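Inicio | Primeros pasos | Montaje | Recogida de ejemplos | Revisión y envío | Preguntas frecuentes | Contacto

Manual de la pinza de mano Drinon
Sección 4. Recogida de ejemplos con telas

Última actualización: 28/10/2019

Este sitio utiliza cookies propias para recordar el idioma y la última sección consultada. Aceptar | Configurar

Si has llegado hasta aquí, la pinza ya está montada, la cámara responde y has superado la calibración de la sección 3. ¡Enhorabuena, ahora viene lo bueno! En esta sección vas a grabar tus primeras demostraciones con telas: doblar, extender, recoger, llevar de un lado a otro. Cada una se convierte en un ejemplo del que aprende el modelo, y te aseguramos que ver a un brazo Emach repetir un gesto que hiciste tú en la mesa de casa es una sensación estupenda.

Las telas son el material más agradecido y también el más caprichoso. Un vaso está donde lo dejas; un paño cambia de forma cada vez que lo rozas, y esa variedad es justo la que buscamos. No hace falta que te salga bonito. Hace falta que se entienda qué querías hacer y que la pinza lo haga de principio a fin.

4.1 Antes de empezar

Necesitas:

- La pinza Drinon con la batería por encima del 80 %.
- La tarjeta de memoria vacía, o al menos con sitio para la sesión completa.
- Una superficie despejada en la que puedas moverte con comodidad.
- Entre dos y cuatro telas de tamaño y grosor distintos.
- La hoja de tareas de la semana, que se descarga desde Itico.

Comprueba que las almohadillas de los dedos estén limpias. Con telas de rizo o de lana se llenan de pelusa enseguida y el agarre empeora sin que te des cuenta. Un trapo apenas humedecido basta; no uses alcohol ni disolventes, que resecan el material.

Nota. Las rayas, los cuadros y los estampados son bienvenidos. El equipo de percepción de Te Moana nos los pide siempre, porque en una tela lisa cuesta mucho saber dónde está el pliegue. Mezcla telas lisas y estampadas dentro de la misma sesión.

4.2 Preparar el espacio

1. Elige la superficie. Una mesa, una cama hecha o una alfombrilla grande sirven igual. El color da lo mismo siempre que contraste algo con la tela.

2. Enciende la luz de la habitación y, si puedes, una segunda lámpara. Cuanta más luz recibe la cámara, más corta es la exposición y más nítido queda lo que se mueve.

3. Retira documentos, fotografías, pantallas encendidas y cualquier objeto con datos personales. El resto de la casa puede quedarse como está. Queremos casas de verdad, con sus cojines y sus cosas por medio.

4. Extiende la primera tela sin alisarla del todo. Las arrugas cuentan.

5. Haz un recorrido de prueba con la pinza apagada: ve hasta la tela, cierra los dedos, levanta, suelta. Si tropiezas con algo o te falta brazo, cambia de sitio ahora.

Precaución. No trabajes sobre cristal sin proteger ni cerca de velas, planchas o fogones. Mantén las manos de otras personas, y las patas de los gatos, fuera del alcance de los dedos mientras la pinza esté encendida.

4.3 Grabar una demostración

1. Pulsa el botón lateral una vez. El piloto pasa a azul fijo.

2. Enseña la pinza a la cámara abierta y quieta, con la tela a la vista, y cuenta mentalmente hasta dos. Esa pausa marca el comienzo del ejemplo y nos ahorra muchísimo trabajo de recorte.

3. Acércate a la tela con un movimiento continuo. Lleva los dos dedos abiertos y orientados hacia el borde o el pliegue que vas a coger.

4. Detente un instante antes de cerrar.

5. Cierra con suavidad hasta notar resistencia. Con telas finas, baja un poco más de lo que te pide el cuerpo: los dedos tienen que rozar la superficie para pillar el borde.

6. Haz la tarea: dobla, arrastra, levanta o extiende según indique la hoja.

7. Abre los dedos, retira la pinza y vuelve a la posición inicial.

8. Pulsa el botón de nuevo. El piloto parpadea mientras guarda y después se apaga.

Entre una toma y la siguiente, cambia algo. Gira la tela, arrúgala, acércala a una esquina, dale la vuelta. Diez veces el mismo gesto sobre el mismo paño en la misma postura enseñan muy poco, y la variación es además lo que hace entretenida la sesión.

4.4 La velocidad: el ajuste que más se nota

Casi todo el mundo empieza demasiado deprisa. Es normal, porque coger un paño es algo que hacemos sin pensar. La pinza, sin embargo, lleva la cámara encima, y cuando tú giras la muñeca gira todo lo que ella ve. La herramienta y la cámara se mueven juntas, así que los dedos siguen viéndose bastante bien aunque el entorno se emborrone. Por eso conviene fijarse en la tela al revisar, y dejar los dedos para después.

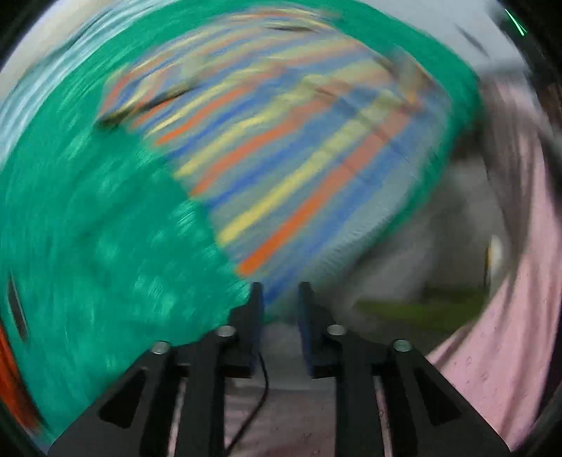 Figura 4-1. Desenfoque por movimiento con tela a rayas sobre superficie verde. La pinza conserva el detalle; las rayas y el entorno, mucho menos.

Un fotograma como el de la figura 4-1 no estropea por sí solo una demostración. Las franjas anchas de la parte baja de la tela todavía se distinguen, y con ellas se puede seguir su orientación. Donde las rayas se estrechan y se aprietan ya resulta difícil separar un pliegue de un borrón. Fíjate también en los reflejos blanquecinos de la superficie verde: convertidos en marcas acanaladas por el movimiento, pueden confundir al seguimiento si se repiten durante toda la toma.

Tres costumbres que ayudan mucho:

- Mueve el brazo entero y deja la muñeca tranquila durante la aproximación. Los giros rápidos son los que producen ese arrastre curvo.
- Si tienes que girar, gira primero y avanza después.
- Respira antes de cerrar los dedos. Suena a clase de yoga, pero Tamunoemi Oyelaran, que forma a los grupos nuevos, lo repite en cada sesión y los resultados mejoran a ojos vistas.

Tampoco te pases al otro extremo. Un movimiento a cámara lenta, con parones cada dos palmos, enseña al modelo a dudar. Busca el ritmo con el que doblarías una toalla mientras charlas con alguien.

4.5 Revisar la sesión

Revisa el mismo día, con el recuerdo fresco. Conecta la pinza al ordenador, abre Itico y entra en «Mis tomas». Para cada una:

1. Mira la miniatura inicial. Deben verse la pinza abierta y la tela.

2. Avanza hasta el momento del agarre y recorre esos fotogramas de uno en uno. Es el tramo más valioso, y ahí sí pedimos nitidez.

3. Abre el panel «Calidad». El índice de nitidez va de 0 a 100. Por encima de 70 la toma se acepta directamente; por debajo de 24 se descarta. Entre ambos valores decides tú con ayuda de la tabla de síntomas.

4. Marca el resultado: «Completada», «Parcial» o «Fallida». Una toma fallida y bien etiquetada es un ejemplo magnífico, de modo que no la borres.

5. Escribe una frase corta con la tarea, en presente y sin adornos: «Dobla el paño por la mitad», «Lleva el paño al borde de la mesa».

Nota. El índice se calcula sobre la toma completa. Puede salirte un valor alto con un agarre borroso, o uno bajo con un agarre perfecto y una retirada brusca. Fíate de tus ojos en el paso 2.

4.6 Síntomas y remedios

Todo borroso menos los dedos.
La muñeca giró demasiado rápido o falta luz. Repite con la segunda lámpara y aproximación más lenta. Si solo ocurre en unos fotogramas de transición, conserva la toma.

Todo borroso, dedos incluidos.
Lente sucia o mal enfocada. Límpiala y vuelve al paso 3.2 de la calibración.

Los dedos cierran y la tela se escapa.
Baja más antes de cerrar, o busca un pliegue en lugar del borde. Revisa la pelusa de las almohadillas.

Esquinas negras en la vista.
Es lo habitual con esta lente, que da un campo casi circular. No requiere ajuste.

El piloto parpadea en naranja.
La tarjeta está casi llena. Termina la toma en curso y descarga.

El cable se engancha en la tela.
Recolócalo por la guía y deja una curva holgada. Si queda tirante, termina aflojando el conector.

4.7 Enviar los ejemplos

1. Agrupa las tomas en lotes de 9. El servidor procesa cada lote por separado, y si uno falla solo tienes que reenviar ese.

2. Comprueba que todas llevan resultado y frase.

3. Pulsa «Enviar lote» y deja el equipo conectado hasta que aparezca el aviso verde.

4. No vacíes la tarjeta hasta recibir la confirmación por correo.

Tanveer Magsi y Aminu Babalola leen los comentarios de cada lote, así que usa el campo libre sin miedo: qué tela te dio guerra, qué gesto te resultó incómodo, qué tarea añadirías. La de «recoger el paño por una arruga» nació de un comentario enviado en abril y hoy es una de las que más nos gustan.

Precaución. Apaga la pinza antes de retirar la tarjeta. Sacarla con el piloto encendido puede dañar el último archivo.

Cuando tengas el primer lote aceptado, pasa a la sección 5, dedicada a las tareas con dos pinzas. ¡Ahí se puede doblar una sábana entera!

Anterior: 3. Calibración | Siguiente: 5. Tareas con dos pinzas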